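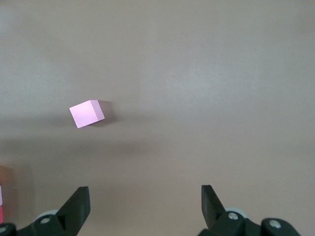 Surely it's the skeg cable, came the reply to my last entry, and no new hatch cover is going to cure a leak that was never in the hatch. Fair enough. I had written two pages on rubber and hadn't so much as looked at the skeg box, so I have spent today looking at it, and I am still not convinced.

Wednesday, July 24, 2019. Workshop, both doors open, Murthy upside down on the trestles until lunch and right way up after.

The boat first, for anyone reading this who hasn't had the pleasure. The Murthy is the older of the two touring kayaks and the only one with a drop skeg. The rear compartment has taken in water for as long as I've kept notes on it. The worst was in January on Jikdale, the long way round with a headwind and the boat loaded, when what came out of the back weighed 3,943 g. That figure looks very scientific in the log. It was got by sponging into a bucket and hanging the bucket off the luggage scale, and I have no idea whether the weight of the wet sponge was taken off. Please stop quoting it to me.

Since then the fix has been the Mandier cover, which the maker says fits "most" oval rims. I would like to meet the rims it was tried on. Ours goes on with both thumbs and a good deal of language, and comes off with a noise. Everybody who has used it says the boat is drier. Everybody who has used it has also been out on flat evenings with nothing in the back, and an empty boat sits with its rear deck well clear of the water. Put camping kit in it and then tell me.

Skeg test this morning. Boat upside down, skeg slot filled with water from the jug and kept topped up. Left it 20 minutes. Torch in through the hatch, dry tissue held against the box all the way along the joint, then round the cable fitting at the front end. Tissue dry along the joint. At the fitting it came away with a grey mark which felt damp to me and didn't to the other person in the workshop, who had drier hands. Second piece of tissue in the same spot, no mark. So either there is a very small weep there or I transferred it off my own thumb. I'd call it not proven. If that fitting were the whole trouble I'd expect to see a bead of water and I didn't see one.

What the slot test doesn't do is flex anything. On the water the skeg gets knocked about and the cable is pulled up and down, and the box may open a hair under load when it doesn't on a trestle. I worked the slider a few times during the soak, which is a poor imitation of a following sea. Keep that in mind before anyone says the skeg has been ruled out. I haven't ruled it out, I've only failed to catch it.

After lunch turned her over and did the thing I should have done at the start, water on the inside. Poured 1,000 ml into the rear compartment, tipped the boat so it lay against the bulkhead, went round the cockpit side with the torch. Nothing for a while, then a dark line low down on the left where the old filler meets the hull. Slow. You could look at it for a minute and swear it wasn't moving. 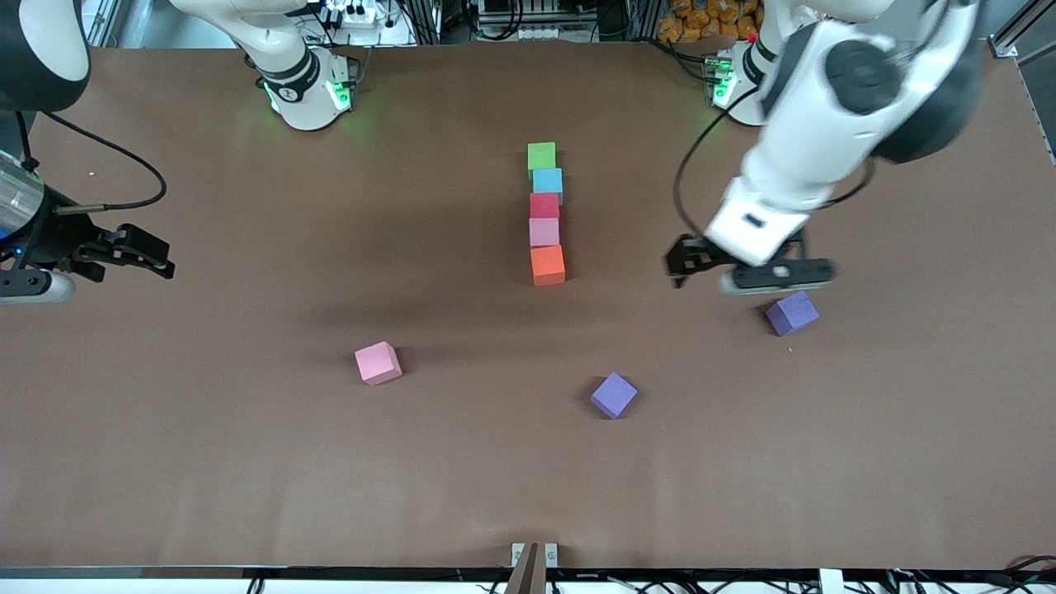 Sponged out at the end and measured it back in the same jug. Got 900 ml. Now the missing part is not all bulkhead. Some of it is in the sponge, some will be lying in the stern where my arm doesn't go, and the jug is the kitchen one with marks you could drive a van between. But there was water in the cockpit afterwards and there had been none before, and that I do trust.

It would also explain a thing that has bothered me. The wet days in the log are nearly all days when the cockpit was wet too, from spray or from somebody getting in badly. If the bulkhead leaks, the cockpit feeds the compartment, and the hatch and the skeg box could both be perfectly sound. It doesn't explain Jikdale very well. I remember my feet being dry on that trip. I also remember it as sunny, and the log says sleet, so make of that what you like.

Melent next. It has been recommended to us by three separate people and I suspect they all read the same page. The tube says it sticks to damp surfaces, stays flexible and can be sanded. In my experience a sealant will do two of those. Plan is to scrape the old filler back on the left side only, run a bead of Melent there, leave the right side alone, and repeat the water test with the boat tipped each way. If I do both sides at once and the leak stops we'll have learned nothing about which side it was, and in a year's time somebody will be asking.

Have not started scraping. The filler is harder than it looks and I want the narrow scraper back, whoever has it.

For the log:
Skeg box joint – no leak found, boat static.
Cable fitting – doubtful, do again with a clean dry hand or somebody else's.
Bulkhead, left low – leaks, cockpit side, slow.
Bulkhead, right – not tested properly, boat wasn't tipped far enough.
Mandier cover – still no evidence either way. Needs a loaded trip with waves over the back deck, and a dry cockpit throughout, so a spray deck that fits.

Please don't take the Murthy out before the bulkhead is done, or if you must, write down whether the cockpit was wet. The label on the bow says the same in marker pen. Foot pegs are on the bench in the tin lid, left and right are different, and the washers go on the outside.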